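4. 公開実演における実施

4.1 会場と作業の構成

本章では、前章までに述べた把持計画手法を、Cotport施設公開の一環として一般来場者の前で運用した結果を述べる。実演は10月2日に実施した。実験室での評価と異なり、公開実演では照明、周囲の騒音、作業の中断頻度を実験者が完全に統制することができない。本研究ではこの条件を、手法の頑健性を検討するための補助的な評価環境と位置づけた。

実演の題材には、通信機器の保守作業台における部品の取り分けを選んだ。対象物は、ケーブル類、小型の通信機器、手工具など、剛性と形状が大きく異なる物体が同一平面上に混在する状態で与えられる。制御ソフトウェアにはNistanoを用い、把持候補の生成は3章に示した手順に従った。候補の順位付けに用いる重みは、Dirnmontで収集した学習データ3129件から求めた値をそのまま使用し、会場での再調整は行っていない。

来場者は安全柵の外側から作業を見学し、手元の様子は手首部カメラの映像を大型表示器に出力して提示した。説明員は各回の冒頭で対象物の種類と作業の目的を述べ、動作中の解説は最小限にとどめた。1回の実演では作業台上の配置を変えて2試行を行い、試行間に来場者からの質問を受け付けた。

作業台の天板には、実際の保守現場で使用されていたものを転用した。天板表面には擦り傷や塗膜の欠けが多く、淡いベージュの地に灰色や薄茶色の斑が重なる。このような表面では、細いケーブルの輪郭と傷の縁とが画像上で類似した勾配を示すため、均一な背景を前提とした領域分割は適用しにくい。図4に手首部カメラによる作業台の画像を示す。

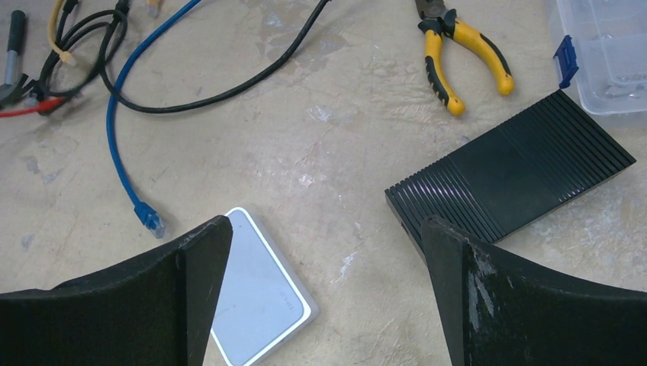

図4 手首部カメラから見た作業台。手前は開いた状態の把持指、台上にルータ、ケーブル類、プライヤ等を配置。

図4の配置には、手法の検討上、性質の異なる二つの課題が含まれる。第一は、把持指自身による遮蔽である。白色のルータは左側の指の先端に一部が隠れ、リブ付きの黒色機器も一端が右側の指の背後にある。後者では指と対象物がいずれも黒色であり、輝度差のみによる境界の推定は不安定となる。このため、指の占有領域を関節角から算出してあらかじめ除外し、残る輪郭から対象物の主軸を推定する構成とした。第二は、柔軟物同士の交差である。青色のイーサネットケーブルと黒色ケーブルは画像上部で交差しており、黒色ケーブルの一部はコイル状に絡んでいる。交差部では上下関係の判定に誤りが生じやすく、コネクタ側の端部を始点として経路を追跡する方式を採用した。

4.2 運用上の設定

公開環境であることを考慮し、手先の最大速度は実験室条件の50％に制限した。また、把持候補の評価値が閾値を下回った場合には動作を開始せず、視点を変更して再度撮像する。この再撮像は1対象物につき4回を上限とし、上限に達した対象物は後順位に移した。手工具については、プライヤのように柄が開いた形状を持つものを対象に、片側の柄のみを把持する候補を除外する規則を加えた。片側把持では持ち上げ時に工具が回転し、隣接する物体に接触するおそれがあるためである。

把持指の表面状態も運用上の検討項目とした。図4の右側の指では、先端付近の内面に白い擦れ跡と傷が認められる。指表面の摩耗は摩擦係数の変化を通じて把持の保持力に影響しうるが、本実演では摩擦係数を一定とみなし、摩耗の補償は行わなかった。この仮定の妥当性については、Lopesで11月に予定している耐久試験において別途検討する。

4.3 見学者への提示方法に関する所見

手首部カメラの映像を直接提示する方式では、手先の移動に伴って視野が大きく変化するため、映像だけから作業の進行を把握することは容易ではない。質疑では、次にどの物体を把持するのか、動作の停止が異常によるものか再撮像によるものかを問う質問が多かった。いずれも計画器の内部状態に関する質問であり、選択中の対象物と再撮像の実行状態を映像に重畳すれば対応可能である。一方、把持候補の全数を重畳した予備的な表示では、ケーブルの密集部で表示が過密となり、元の物体の視認性が低下した。以後の実演では、表示する候補を最上位のものに限定する。

なお、本実演は来場者への提示を主目的としており、試行条件を無作為化していない。したがって、会場で得られた動作記録は5章の定量評価には含めず、再撮像の判定規則を見直すための資料としてのみ用いた。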